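4. Basket grip check

I run this one every Sunday on our Brekden, before anybody asks it to carry anything!

1. Stand the robot facing the low white stand, both feet flat on the floor.
2. Put the basket on top with its handles up.
3. Load the Soline grip routine, right arm only, and set the close force to 420.

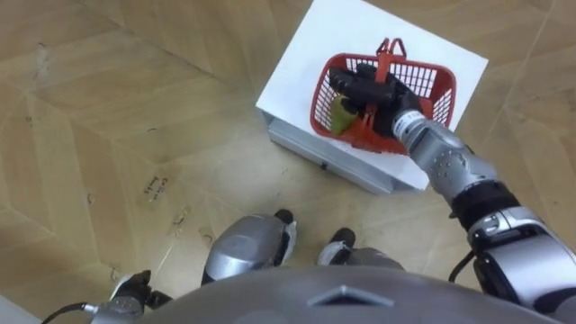
Fig. 6. Right hand closed on the raised handles, left arm relaxed.

4. Look at the cable under the right elbow. You want a gentle loop (a tight one means re-routing it, see section 2).
5. Open and close the hand twice, then save.

Note: I re-zero the wrist every 2000 cycles, and I'd do it sooner if the fingers start closing unevenly.

Caution: keep your own fingers out of the basket while the hand is powered.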